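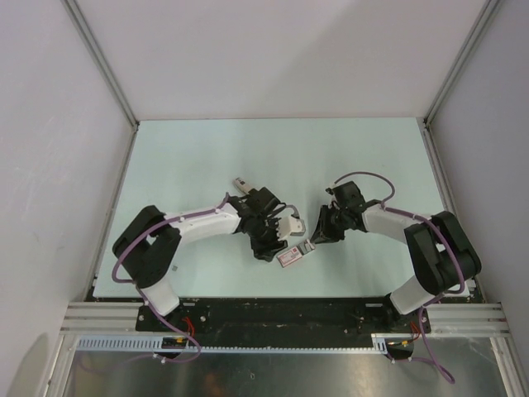 Call for participants: the Millow Creek Oral History Project

Did you grow up along Millow Creek? Did your nan run the kiosk at the swimming hole, or your dad drive the school bus out past Gullton before the road was sealed? We'd love to hear from you!

The Gullton Local Studies Library is recording the memories of people who have lived, worked or gone to school anywhere between Gullton township and the old Rivadeneira orchards. We have the funding to record up to 30 interviews this year, and we'd like them to come from as many different corners of the district as we can manage. Pickers and packers, shopkeepers, footy players, teachers, kids who wagged school to go yabbying – all of it counts. You don't need to be an expert on anything except your own life.

Our photograph collection is in pretty good shape (3,539 prints and negatives, and Amna Kakakhel has catalogued nearly all of them), but we have very few voices to go with the faces. There's a whole box of pictures from the orchard dances where we know the year and the name of the band and hardly anyone on the floor. If you were there, please get in touch, even if you only remember the supper.

Who can take part

Anyone aged 18 or over with a connection to the creek, past or present. You might have moved away decades ago, or you might have arrived five years ago and have plenty to say about it. We're especially keen to talk to people who came for seasonal work and stayed on, and to families who were here for the August flood. Interviews can be in English, Urdu or Spanish. Saqib Shaikh and Zulema Quezada will be doing the Urdu and Spanish ones, and they're both lovely to talk to.

What's involved

A phone chat first, so we can get a feel for what you'd like to cover. Then one recorded interview of two hours or less, at the library or at your kitchen table, whichever suits. Bring a friend or one of the grandkids if you like, and bring photos, letters, ribbons from the show, anything that gets you talking.

You'll get a copy of the recording and a typed transcript. Have a read through and tell us if there's anything you want taken out or kept closed for a while. Nothing goes on the shelf until you've signed the release form.

We can't pay a fee, but we'll cover your petrol or bus fare and there'll be a decent morning tea. Yasir Rana makes a very good lemon slice.

Access

The recording room is on the ground floor, with a ramp from the car park and a hearing loop. Let us know if you'd like a shorter session or a break halfway – lots of people do.

How to put your hand up

Ring the library and ask for Nia Howells, or pick up a form from the front desk. Tell us your name, the best time to call and a line or two on your connection to the creek. Please get in touch by 22 February 2019. If you know someone who'd be perfect but would never volunteer themselves, give them a nudge, or offer to come along with them. Some of the best stories we've recorded so far started that way!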